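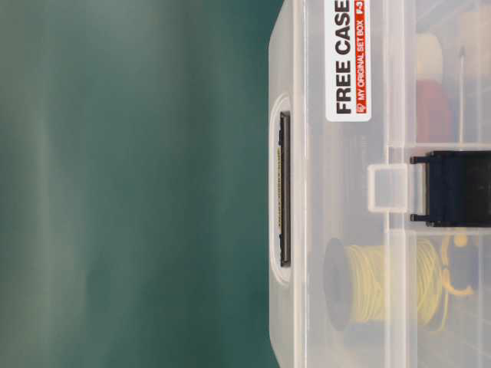 Home > Textbooks > Everyday Organisation > Sample chapters

Chapter 4
Where Things Live

Most households own a drawer that will not open. It opens far enough to show you a rolling pin, lying across the gap like a bolt, and then it stops. The family knows the trick, which involves a butter knife and a certain amount of swearing, and has known it for so long that taking the rolling pin out for good has come to seem a bit extreme.

This chapter is about storage, by which we mean the business of putting things down in such a way that somebody can pick them up again. Chapter 3 dealt with how much people own and why they are wrong about it. We now take the quantity as given and ask where it should go.

Three terms will be used throughout. A home is the place where an object is meant to be. A perch is the place where it usually is. A grave is a home so good that the owner forgets it, such as the safe place in which passports are kept. Much of what is sold as tidying consists of moving objects from perches to graves, and students should be suspicious of any room that looks wonderful the day before a holiday.
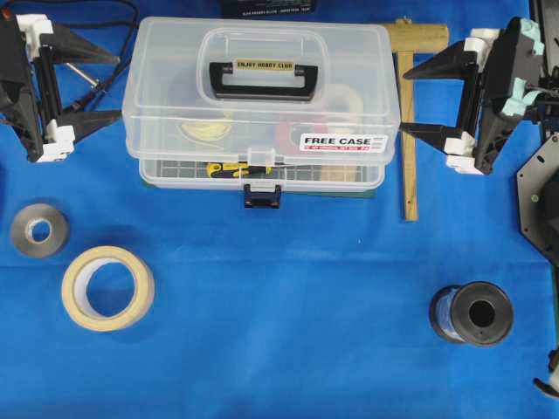 Page last modified: October 18, 2026

4.1 The container comes last

Ask a beginner to sort out a cupboard and the beginner will go shopping. Boxes are pleasant to buy. They stack, they click, and for the length of the journey home they contain no problems at all. A clear case divided into small compartments is especially hard to resist, as it suggests an owner who has small things and knows how many.

The trouble is that a box bought first makes the decisions. Whatever fits goes in, whatever doesn't goes back on the windowsill, and the contents end up related only by size. In the Curavside household survey, which we shall meet again in Chapter 7, 276 homes were asked to find a spare fuse. The homes with the most boxes were among the slowest. They had more places to look, and each lid had to be taken off, apologised to and put back.

The better order is dull. Gather, group, throw out, measure, and only then buy. Readers who have already bought may carry on from "gather" and try not to look at the receipt.

4.2 Grouping by job

There are two common ways to decide what belongs together. Grouping by kind puts all the tape with all the other tape. Grouping by job puts the tape with whatever else you will be holding when you need tape. Shops group by kind and are right to, as they have 200 rolls and a person on a till. A house has a few rolls, one of which has lost its end.

A repair box is the standard case of grouping by job. A screwdriver, a pair of pliers, some tape and a spool of wire have little in common as objects, and a museum would put them in separate rooms. They share a box because the same loose thing at the back of the same shed tends to call for all of them, usually in the rain.

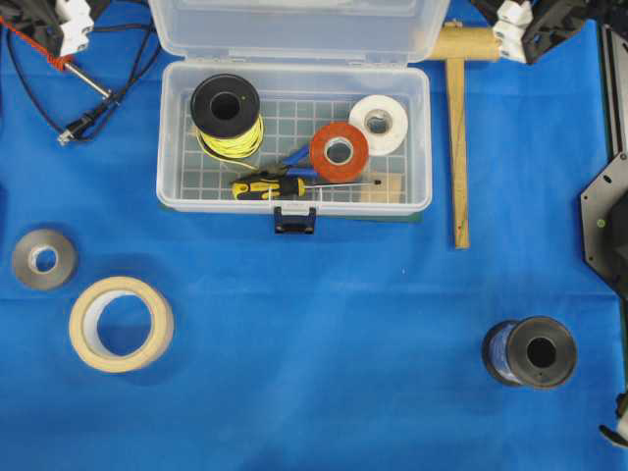

4.3 The one-hand rule

The Rerberg studies of kitchens and workshops produced a finding so plain that it was nearly left out of the report: people put things back if they can do it with one hand. The other hand is holding a cup, a phone or a child. A home that needs two hands will lose to a perch that needs one, every time, whatever the label says.

Lids are the main offenders. A hinged lid stays with its box, which is a point in its favour, but when open it wants a good deal of extra room. Measure the shelf with the lid up. A box that has to be lifted down before it can be opened has, for everyday purposes, moved to the loft. Loose lids need less space and will be found in spring, under the sofa.

See-through sides help with finding and do little for returning. They also let visitors see in, so some owners arrange the front layer nicely and leave the rest to its fate. The Mokgethi handbook calls this "dressing the box" and devotes a whole page to it, more in sorrow than in anger.

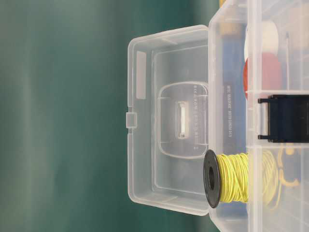

4.4 Before you read on

Set aside 60 minutes and one cupboard. Write down what you believe is in it before you open the door, then open the door. Keep both lists, as you will need them for the Sasta method in section 4.6, where the gap between them is given a name and a rather unkind formula.

Do not tidy anything yet. Students who tidy at this stage spoil their results and have to borrow a cupboard from somebody else.

Filed under: Home & Household, Study Texts
2000 shares | 60 comments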